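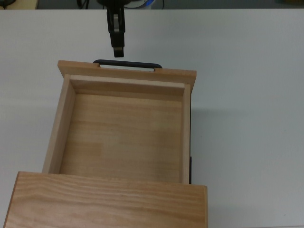
Week 5 handout: Manipulating articulated objects
Drawer closing and opening as a control problem

Notes prepared by Firouzeh Esfahani. Lab questions to Shaimaa Benmoussa.
Last revised 2024-03-12

5.1 Where we are up to

Up to last week every object we moved was free. The planner picked a grasp, the arm lifted, and the object went wherever the hand went. A drawer is different. It has one degree of freedom relative to its housing, and the hand has six. If the hand tries to move in any of the other five directions while it is attached to the handle, something has to give: the grasp, the cabinet's position on the bench, or the arm's force limit.

The task used in this unit is a small wooden drawer unit on a white table, with a black bar handle on the front panel. The start state may be closed, partly open or fully open. Your code has to work out which.

5.2 The joint model

Treat the drawer as a prismatic joint with an axis a (a unit vector in the robot base frame) and a displacement q. Closed is q = 0. A point p0 on the handle when closed moves to

p(q) = p0 + q a

The orientation of the handle stays constant. That is the whole model, and you need three things to use it: a, p0 and the current q.

Getting a. Fit it from perception first. The long edges of the side walls are parallel to the axis, so when the drawer is open you can fit lines to them in the point cloud. When it is closed you only have the housing and the front panel, and the panel normal is the best guess. Expect the panel normal to be the noisier of the two.

Getting q. Project the handle centre onto the axis and subtract the closed position. Don't use the visible depth of the interior. The cabinet top covers the near end of the box from most head camera poses, and the amount it covers changes with the tilt of the head.

5.3 Handle detection

The detector returns a mask and a bar centreline. Two known problems:

(a) You can see the table through the gap under the bar. Depth pixels inside the gap belong to the table, and averaging over the bounding box will put the handle too low. Average over the mask only.

(b) Dark grippers and dark handles merge in the mask when the fingers are close to the bar. Take the last detection before the final approach and hold it. The Durwood package does this if you set freeze_on_approach to true. The default is false.

5.4 Phases

The reference controller in the Trasport repository is a state machine with these states:

PREGRASP – fingertips above the bar, offset 30 mm along the table normal
CONTACT – guarded move, stops on force
TRAVEL – motion along a under compliance
RELEASE – retreat along the table normal
VERIFY – re-estimate q from a fresh detection

For closing, the fingers can stay shut and push on the panel. For opening you need to hook or grasp the bar. Both use the same TRAVEL code with the sign of a reversed.

5.5 Compliance in TRAVEL

Run position control along a and low stiffness in the two perpendicular directions. Start with the 698 N/m setting in the config file for the perpendicular stiffness and lower it if the cabinet shifts. Keep orientation stiff.

While moving, log the fingertip positions. After the first 43 samples, refit a by taking the principal direction of the log, and blend it with the perception estimate. Mohammadi's worksheet (on the course page) goes through the weighting. A bad initial axis shows up as a steady sideways force that grows with travel, whereas friction in the slide rails shows up along a.

5.6 For the lab

Work in groups of 2. Bring a plot of perpendicular force against q for one opening run and one closing run, and the refit axis for each. Run it in the Plundness simulator before booking arm time.

Reports on this unit are due in June with the rest of the portfolio.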